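밀폐용기 정리 자주 묻는 질문

트리브빌(Trivville) 살림 모임 게시판에 올라온 질문을 모았어요. 용기 이야기만 나오면 저도 말이 길어지는데, 궁금한 것부터 골라 읽으시면 됩니다!
최종 수정: 2025년 12월 21일 일요일

반투명 색깔 용기, 투명한 것보다 불편하지 않나요?

저는 오히려 좋아해요! 연두색처럼 밝은 반투명이면 속이 어느 정도 비치고, 찬장에서 눈에 확 들어오거든요. 저희 집은 연두색은 과일, 무색은 반찬으로 나눠 쓰는데 식구들도 금방 익혔어요. 다만 진한 색은 내용물이 헷갈릴 수 있으니 작은 라벨을 붙여 주세요.

바닥에 턱이나 동그란 돌기가 있는 용기는 어떻게 닦나요?

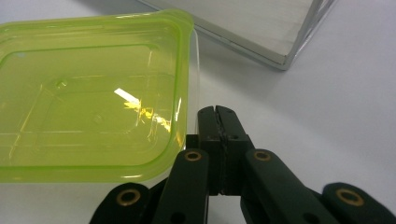 부드러운 솔이 제일 편해요. 납작한 수세미는 안쪽 모서리를 그냥 지나쳐 버리기 쉬운데, 솔로 턱을 따라 한 바퀴 돌리면 속이 다 시원합니다! 거친 수세미는 잔흠집이 생기니 피해 주세요. 헹군 뒤에는 뒤집어서 말리고, 물기가 남은 홈은 마른행주 끝으로 콕콕 찍어 내면 끝이에요.

용기는 겹쳐서 보관하나요, 뚜껑을 닫아서 보관하나요?

자리가 좁으면 무조건 겹치기요. 같은 모양끼리 포개고 뚜껑은 따로 세워 두면 서랍 한 칸이 통째로 비어요(처음 해 보고 얼마나 신났는지 몰라요). Thu Kim 님은 뚜껑을 책꽂이처럼 세워 두신다는데, 저도 11월에 따라 해 보고 그대로 눌러앉았습니다. 뚜껑을 닫아 둘 때는 완전히 말랐는지 꼭 확인하시고요.

모양은 비슷한데 색이 다른 용기도 포개도 되나요?

그럼요! 색보다 모서리의 둥근 정도와 테두리 폭을 보세요. 이 두 가지가 맞으면 대개 얌전히 들어갑니다.

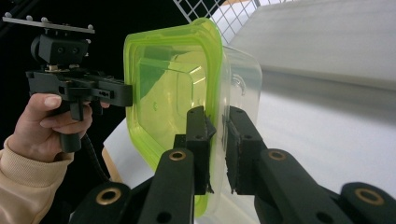
억지로 누르지만 않으면 돼요. 꽉 끼어서 안 빠질 때는 바깥쪽 용기만 미지근한 물에 잠깐 담갔다가 살살 비틀어 보세요. 그래도 안 되면 테두리에 주방세제를 한 방울 흘려 넣고요. 다음부터는 사이에 키친타월을 한 장 끼워 두면 훨씬 수월해요.

용량은 얼마짜리가 쓰기 좋아요?

두 식구라면 800ml를 먼저 추천해요. 남은 국, 썬 과일, 나물까지 다 들어가서 저도 제일 자주 꺼냅니다. 양념이나 다진 마늘은 작은 것에 따로 담아 주세요.

냄새가 밴 용기는 버려야 하나요?

아직 버리지 마세요! 베이킹소다를 푼 물을 가득 담아 하룻밤 두고, 헹군 다음 볕이 드는 창가에서 바람을 쐬어 주세요. 김치 냄새는 두 번쯤 반복해야 할 때도 있어요. 금이 갔거나 테두리가 휘어서 뚜껑이 뜨는 것은 음식용으로는 보내 주시고, 단추나 실을 담는 통으로 쓰시면 됩니다.

짝 잃은 뚜껑은요?

한 달만 상자에 모아 두세요. 그동안 짝이 안 나타나면 화분 받침으로 써 보세요. 작은 화분에 딱 맞는 걸 찾으면 괜히 뿌듯해요. 다른 활용법이 있으면 게시판에 꼭 올려 주세요, 저도 따라 해 볼게요!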